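Why Does Wood Have Lines In It?

Kids' corner, page 4. By Uyên Triệu 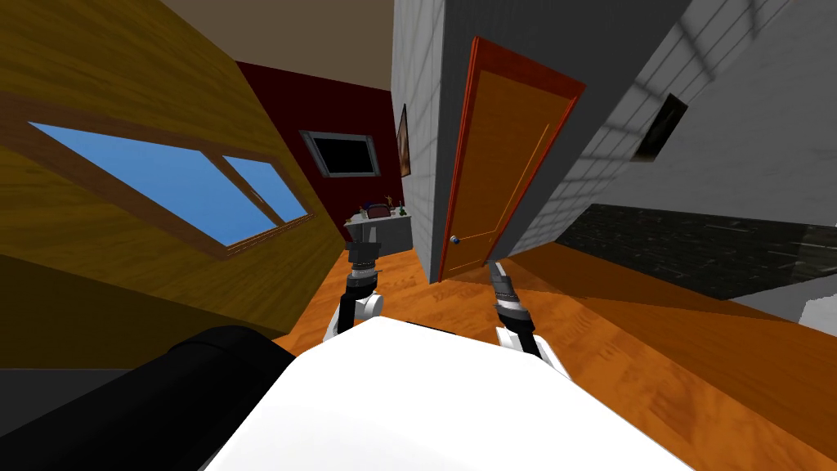 Look at a floorboard sometime. Or a door, or a pencil if thats all you've got. See the wavy lines? That's called the grain. And it's a kind of diary the tree kept.

OK so how does a tree get fat?

Not from eating. A tree grows a new layer of wood every year, just under the bark, all the way around. Like pulling on another sweater over the ones you already have on. The old sweaters stay put. The new one goes on top.

In spring there's lots of water and the tree grows fast. Fast wood is pale and soft. Later in summer it slows down. Slow wood is darker and harder. Then by November, in cold places, nothing. Tree's asleep.

Pale bit, dark bit. One year. That's a ring.

So count the rings and you know how old it is?

Yep! On a stump, start in the middle and count the dark lines going out. Go slowly, it's easy to lose your place. (Put a pin in every tenth one. Works great.)

Some trees get very, very old. Bristlecone pines in California can live for more than 4,000 years. Giant sequoias can go past 2,000. An oak that makes it to 400 is doing really well, and it will be huge.

Fat rings and skinny rings

Fat ring = good year. Plenty of rain, plenty of sun.
Skinny ring = hard year. Maybe too dry. Maybe caterpillars ate the leaves. Maybe a bigger tree next door was hogging the light.

Scientists can match up the patterns from different trees and find out what the weather was like 1,000 years ago. Nobody was writing it down with a thermometer back then, but the trees were keeping track. They don't even have to cut the tree down. They use a skinny hollow drill and pull out a piece like a straw.

But boards don't have circles on them

Right. Depends how you cut it.

Think of a rolled up jelly cake. Slice across the end and you get a swirl. Cut it the long way and you get stripes. Same cake! Wood is like that too. Cut across a log and you see rings. Cut it the long way and the rings turn into stripes, or into tall pointy arches if the cut goes a bit off to the side of the middle.

And knots?

A knot is where a branch used to be. The branch started out small, and the trunk kept growing around it year after year untill the bottom of the branch was buried inside. Saw through it and there's your round dark spot. The lines around a knot bend, same as water going round a rock.

Try it: grain rubbing

You need thin paper, a crayon with the wrapper peeled off, and a piece of rough wood. An old fence board is good. Very shiny wood won't work, too smooth.

Lay the paper down. Hold it still, or get somebody to hold it. Rub with the side of the crayon, not the tip. Keep going in the same direction.

The lines pop right up. The hard dark wood sticks up a tiny bit and the soft wood has worn away, so the crayon catches on the hard parts.

Tín Dương, age 8, did one off the back gate and found a knot shaped like a fish. Send us yours! Grown-ups can drop them at the front desk in Wenden, name and age on the back please.

Words to know
Grain: the lines in wood
Ring: one year of growing
Knot: where a branch was
Bark: the outside skin of the tree

Next time: why leaves change color.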